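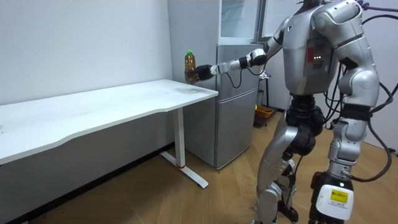 About Tunier

Tunier is a small company that writes working rules for humanoid robots and checks whether people can follow them. We started in one rented room in Allthorpe, and since March we have a second one on the same corridor. Today we are 11 people. Our customers are laboratories, technical schools and a few manufacturers who have bought a robot with legs and want to let it work in a room where staff also walk, drink coffee and open the refrigerator.

The company was founded by Josiane Roussel, who worked before as a safety inspector for packaging lines. A packaging line stays where you install it. A humanoid can fall, in any direction, and the fence that protects people from a fixed arm does not answer this problem in an office or a kitchen. Josiane wrote her first checklist for a customer on two sheets of paper. This checklist has grown into what we call the Edon Rules, which is now our main product.

What the Edon Rules contain

The rules are 88 short instructions in simple English. They are divided by the moment when you need them: before power, during the task, at a stop, and after the session. We tried other orders, for example by type of hazard, but the operators did not find what they were looking for. Each instruction must fit on one line and must be something that a person can do or check with their own eyes. "Ensure adequate stability" was in an early version and we removed it. In its place it is written who holds the strap control, and where this person stands.

Some instructions our customers ask about most often:

Suspend the robot from above for every new task, also when it walked well yesterday.
Keep hanging cables clear of the feet before the first step, and check them again after each turn.
Handle only closed containers until the grip has been approved for that container.
One person has the stop button and does no other work. This person does not film, take notes or answer the phone.
Agree on the stop word before power, and say it aloud once.
After an unexpected stop, wait for the operator's call before you enter the working area.

The rules do not replace the law or the manual of the manufacturer. When they disagree with the manual, the manual is followed and we ask the customer to write to us. We have changed nine instructions because of such letters.

How we test a rule

No instruction is published before it was tried in our practice room by someone who did not write it. Ghazal Hashemi is responsible for this work. She gives the draft to the operator without explanation and observes. If the operator stops to ask what a word means, the draft goes back to the author. This can be uncomfortable for the author - I speak from experience - but the text always becomes shorter.

We measure the distance from the robot to the nearest walkway in millimeters. In the practice room it must be at least 900 with the arm at full reach. For narrow rooms we have a separate procedure with a limit of 600, and it requires a second observer. Both values are our own and we explain in the training how we came to them.

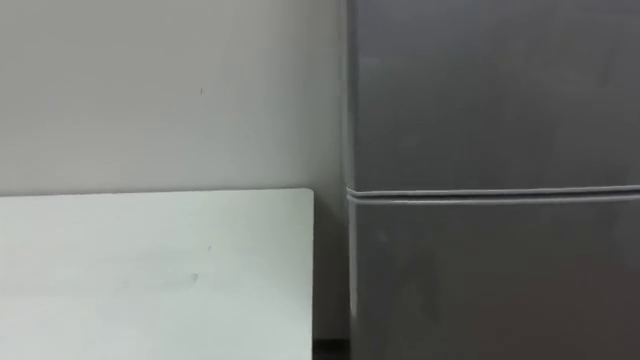
Surfaces are a subject where our opinion changed. In the first edition we asked customers to prepare the room with bright tape and printed markers on all furniture, so that the robot and the people would know every edge. But the homes and offices where these machines will go are not prepared like this. A refrigerator door may be plain gray from one side to the other, without even a magnet on it, and next to it there is a pale wall with nothing mounted. The second edition therefore asks that each task is tested also with undecorated surfaces, and that narrow gaps between furniture are written on the room sheet, because a hand or a cable can go in there. Tape on the floor for the human observers is still required.

Training and visits

We teach the rules in a course of two days, in Allthorpe or at the place of the customer. The first day is without power. Many participants are disappointed by this in the morning, and we understand it, but please do not ask us to change the order. For customers who already have the certificate we offer the Gentile review, one visit per year, where we watch a normal working session and write a report of maximum four pages. The report names instructions that were not followed. It does not name people.

Visitors are welcome in the practice room by appointment, after two in the afternoon. Please wear closed shoes and leave your bag in the corridor. Questions about the text of the rules go to Josiane, and questions about testing and courses go to Ghazal.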